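Search this site Enter keywords Go

Working Rules for a Shared Tabletop Robot Cell: Project Report
Engineering Technology Program, Drarkstead
Submitted by Letay Gashaw and Gemechu Assefa. Project advisor: Ghada Karam
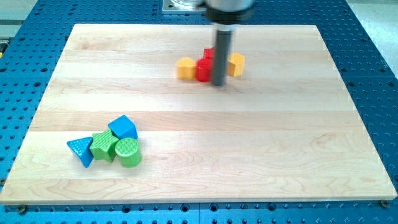

1. Purpose of the Project

The robotics teaching laboratory at Drarkstead operates one tabletop arm, known in the laboratory as Tufa, which is shared by several courses and by independent student projects. Most of the work done on it consists of pushing small blocks across a maple board into groups chosen by the user. The task is simple, and for that reason it has been used by many students with little written guidance. At the beginning of the fall term the only document kept at the station was a single page on how to turn the arm on and off.

This project was undertaken to write a set of working rules for the station, to try them with student users, and to recommend a final version to the program. The rules cover preparation of the work surface, limits on the motion of the arm, the conduct of persons near the arm, and the keeping of records.

2. Background

Published standards for industrial robots and for collaborative operation were consulted in the program library. They are written for integrators and employers, and much of their content concerns guarding, control circuits and documentation that a student user has no authority to change. We did not attempt to restate them. Our rules are intended for the user who arrives at a station that has already been installed and approved by laboratory staff. They do not replace the program's risk assessment, which remains the responsibility of the advisor.

Two principles were taken from our reading. The first is that the risk belongs to the whole application, including the tool and the parts, and must be considered again whenever any of these is changed. The second is that a stop function must be tested before it is depended upon.

3. Method

We observed use of the station during open laboratory hours in October and spoke with students from 2 courses. A draft was then prepared and placed at the station. Users were asked to follow it for 4 weeks and to write objections directly on the printed copy. Selamawit Mekonnen, laboratory technician, reviewed each revision.

The block task used throughout was sorting by color. Red and yellow blocks form one group and blue and green blocks form the other, with clear space left between the groups so that the result can be judged without measurement. The tool is a straight rod that points down toward the board. It has no fingers and can only push.

4. Recommended Rules

4.1 Work surface

a. Check that the board is held down at its front corners before the arm is powered. A screw that turns by hand must be tightened and the fact entered in the log.
b. Remove tools, cups, phones and loose hardware from the board. Spare blocks are kept in their bin and not along the edge of the board.
c. Do not move the board to a new position on the breadboard table without the technician. The height of the rod tip is set for the present position.
d. Wipe the board with a dry cloth only.

4.2 Motion limits

a. The speed limit is set by the technician and is not to be raised by users for any reason, including a demonstration.
b. The rod tip must stay above the board surface at all times. The lower height limit is checked with the gauge at the start of each session.
c. The boundary of travel is to be set inside the edge of the board on all sides.
d. Any change of tool requires a new check of height, boundary and stop function. The shorter Stotex rod and the standard rod are not interchangeable without this check.

4.3 Persons

a. One user is named as operator for the session and keeps the stop button within reach. The operator does not also take notes.
b. Hands enter the work area only after the arm has been stopped and the operator has said "clear." This applies to setting a fallen block upright, which was by far the most common reason for reaching in.
c. Long hair, lanyards and loose sleeves are secured.
d. Visitors stand behind the floor line.

4.4 Records

a. Each session is entered in the log with the names of the users, the tool fitted, the result of the stop test and any unplanned contact.
b. Unplanned contact means contact between the rod and anything other than a block. It is reported even when no damage can be found.
c. Where motion data are saved, the file name must match the log entry. The Jonuneck recorder keeps nearly 2000 files before it begins to overwrite the oldest, and users should copy their own work promptly.

5. Discussion

The draft was generally accepted. The objection written most often concerned rule 4.3(b). Several users considered a full stop excessive at the low speeds permitted on this arm, and proposed that reaching in be allowed while motion was paused in software. We considered this proposal and did not adopt it. A software pause can be released from the keyboard by a person who is not looking at the board, and we found no way to rule this out with the present setup.

Rule 4.3(a) proved harder to follow than expected when a student worked alone. The present text permits solo sessions only during staffed hours — a compromise that the advisor may wish to revisit.

Block shape also deserves mention. Cylinders and the star turn as they are pushed, and a user who is impatient with this will be tempted to help by hand. We recommend that new users begin with the cube.

6. Limitations

The rules were tried on one arm, with one kind of task. We did not measure contact force. No claim is made that they are sufficient for a gripper, for sharp parts, or for an arm that carries a load.

7. Acknowledgments

The authors thank the laboratory staff and the students who marked up the draft, in some cases at length.

Reader comments (3)

Fasil Assefa
Is the gauge in 4.2(b) the same one used for the printers? If so we will need a second one on Tuesday, when both sections meet.

Selamawit Mekonnen
Fasil, it is a separate gauge. It hangs on the left side of the cabinet with a blue tag. Please return it there.

Second-year student
I still think a pause should be enough for picking up a block, but the log sheet is much better than the old one. Could the stop test get its own column?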